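An Afternoon at the Robot Open Day

11 February 2020

So my cousin forwarded me one of those emails that usually goes straight to the trash, except the subject line was "Come watch our robots tidy up" and I have two kids and a kitchen table I haven't seen the surface of in months. I signed up before I'd read the rest of it.

The open day was at Shahbazi, which is a small robotics company out in Tedton, about as far as you can go on the number 51 bus without the driver asking if you're okay. The founder is Omid Shahbazi (yes, he named it after himself, and he's a little embarrassed by it, he says the bank form had a box that needed filling in). They sell software that tells robot arms how to handle everyday stuff. The arms themselves come from other people. I did not know this was a separate business! I had figured whoever built the arm also built the brains, the way whoever makes your toaster also makes the little knob on it.

I got there early because of the bus and sat in the lobby with a very good cup of tea and a brochure I couldn't follow. There were more visitors than I expected. A bunch of students, a couple who run a thrift store, a man who told me he'd come for the parking (he was meeting somebody next door later and figured he might as well), and a woman from a warehouse outfit called Gusow who asked more questions than the rest of us put together and wrote all the answers down in a tiny green notebook.

We went around in groups. Mine was led by Parvaneh Moradi, who runs the testing side and talks fast and walks faster. First stop was a hallway wall with printouts of old failures taped up on it, which I loved. There was a graph of something called Plarko, their name for the planning software, and Parvaneh explained that every dip in the line was a week when they'd tried to be clever. The biggest dip was from September. She wouldn't tell us what happened in September. She just tapped it with her pen and kept walking.

Then on to the demo, which is what we'd all come for. I was expecting something like a factory, with yellow tape on the floor and sparks maybe? It was a table in a glass-walled office. The job was picking up ordinary household junk, and I felt right at home.
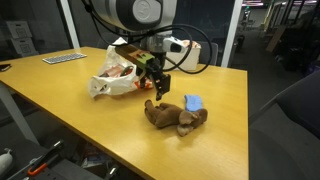

Parvaneh said people always ask why they don't start with something easier, like blocks. They did start with blocks. They spent a long time on blocks and got really good at blocks, and then somebody handed the arm a sock and it was like they'd never built anything at all. A block is the same shape every time you look at it. A sock or a shopping bag or a stuffed toy is a new shape every time you touch it, so whatever the software thought it knew a second ago is already a little bit wrong.

I've been thinking about that a lot since, mostly while folding laundry. I never look at a T-shirt and plan. My hands just go. She said that's the thing they find hardest to explain to visitors, that the parts we think are smart (chess, math, taxes) turned out to be pretty doable for a computer, and the parts a three-year-old does while yelling about something else are still giving them headaches.

One of the students asked how it learns. The short version, and I hope I have this right, is practice plus a lot of people showing it how. They keep a log of every attempt at every object, good and bad. For plastic bags alone they had 800 attempts logged for the month, and Parvaneh said this like a person who had personally watched all 800 of them. The warehouse lady wrote that down and underlined it.

The thrift store couple wanted to know if it could sort donations. They get mountains of stuff in bags and boxes, no two alike, and they're short on hands from Christmas through spring. Parvaneh was very straight with them. She said not yet, not at a speed they'd want to pay for, and that anybody who told them different should be made to come do it live in their back room with their own bags. I liked her so much for that. The husband said he'd be happy to have it open the bags even if it couldn't do anything else, because you never know what's in there. Apparently they once got a full Thanksgiving turkey. Frozen, thank goodness.

We got on to speed after that. I don't know what I'd pictured, but if you've only seen robots in movies you should know that the real thing takes its time. You get used to it! After a while the whole group had gone quiet and was leaning in, the way you do when somebody's parallel parking. I caught myself holding my breath over groceries.

I asked what the worst object was, expecting her to say glass, or eggs. She said bags, no contest. Glass is hard, but it holds still and it stays glass-shaped. With a bag you've got this thin outside part that goes wherever it wants, and then whatever's inside sliding around and changing where the weight is. Grab too low and you squash what you're carrying. Grab only one side and the thing can tip and dump itself. And you can't tell from the outside whether you've got a sweater in there or a can of soup. She told us they used to keep a list on the whiteboard of everything that had ever rolled out of a bag and under a cabinet, until the whiteboard ran out of room.

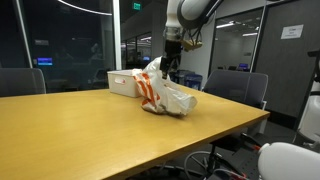

Omid joined us for the last part, still chewing a sandwich, and took questions. Somebody asked the jobs question, as somebody always should. He didn't wave it away, which I appreciated. He said he thinks some jobs will change and he doesn't get to pretend otherwise, and that the customers he talks to mostly call him because they can't fill the shifts they've got. The warehouse lady said that was true where she was, and also that the shifts would be easier to fill if they paid better, and there was a bit of a silence, and then Omid said, "Well, that's fair." I'd have gone home happy after that exchange alone.

Then the man who'd come for the parking asked how much it all cost. Omid laughed and said a lot more than a sandwich, and that was as far as he got with that one.

A few things I scribbled on the back of my brochure and want to get down before I lose it:

The cables. I had never once thought about the fact that a robot arm has to take its wires along with it wherever it goes. Parvaneh said that on a bad day half her job is cables. You work out this beautiful smooth movement and then it snags on its own cord, like me with the vacuum cleaner.

The fingers. Two! I asked whether more would help and she said more fingers means more things to go wrong, and asked me how much of my day I could get through with just a thumb and one finger. I tried it on the bus home. I got my transit card out, unwrapped a granola bar and answered a text. I could not zip my coat.

The words. They say "grasp" where I'd say "grab," and when one goes badly it's a "failed grasp," and I have been saying this at home ever since. My son dropped his cereal yesterday and informed me it was a failed grasp. So he's picked it up too.

The stuffed animals. They use them a lot, for the same squishy reasons as the bags, and Parvaneh says new staff always end up naming them even though they're supposed to go by number in the log. I asked for a name and she said she wasn't at liberty to discuss it.

I do have one complaint, and it's a small one. The talk at the end was way too long. Omid is great when he's answering people, but then he got the slides out, and there were so many slides. There was one with 170 little squares on it, each one a different household item they've tested, and he wanted to tell us about quite a few of them. My bus was not going to wait for the story of the colander. I slipped out during kitchen utensils and I'm sorry, Omid, if you're reading this. The rest of it was wonderful.

If you want to go, they're planning another one in the fall. It's free, but you have to sign up ahead through their mailing list, and the spots went fast this time. Wear comfortable shoes, there's a lot of standing, and ask for Parvaneh's group if they let you choose. Kids over ten are welcome (mine are six and eight, so I'll be going by myself again, what a shame). There's a bakery across from the bus stop that does a really decent cheese roll, and it closes at 3, which I found out at 3:10.

My cousin, who sent me the email in the first place, didn't even come. She had a dentist appointment. I've told her all of this over the phone already and she says she feels like she's been, so I guess that's her visit taken care of. Next month she wants me to go with her to an alpaca farm.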